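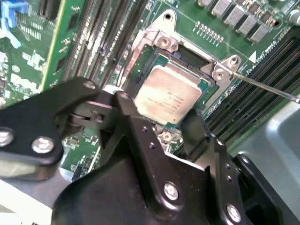
The green board, with the processor in its place.

The Last Board from Orport

Karim Matar came to the repair shop before seven, when the street of Hourani was still dark and the bakery had only one lamp on. He made his tea and did not drink it. On the table was the board from Orport.

It belonged to the ferry office there. For eleven winters it had kept the list of the passengers, and in January it stopped. The office wanted the list back. They offered 400 for the work, and Karim had said yes before he asked what was wrong with it.

He bent his head close to the silver lid of the processor. There was small printing on it, and his eyes could not read it anymore. His daughter used to read such things for him. She would stand on the low chair and say the letters slowly, like a prayer, and he would write them in the notebook. Now she lived in Hilaton, across the water, and she had a chair of her own and a child to put on it.

He put the tip of the screwdriver to the corner of the metal frame and waited for his hand to be quiet.

"You are too slow," his brother always told him.

"The board is not in a hurry," Karim always answered.

At noon the telephone rang. It was the woman from the ferry office.

"Is it alive?" she asked.

"I don't know yet. Tell me, how many names are in it?"

"From the last year only, 2658."

He was silent for some time. In the spring his daughter had taken that ferry with two suitcases, and he had stayed in the shop because a customer was coming. The customer did not come. Somewhere under this silver lid, he thought, her name had passed, very fast, between a fisherman and a teacher. He knew well that a processor does not keep names. He thought it all the same.

"Mr. Matar? Are you there?"

"I am here," he said. "When does the evening boat go?"

"At six. Why, will you bring it yourself?"

He looked at the cold tea and at his coat on the door.

"Keep me one place," he said, and he picked up the screwdriver again.

Last updated: January

This site uses cookies to remember your reading settings. Accept | Manage cookies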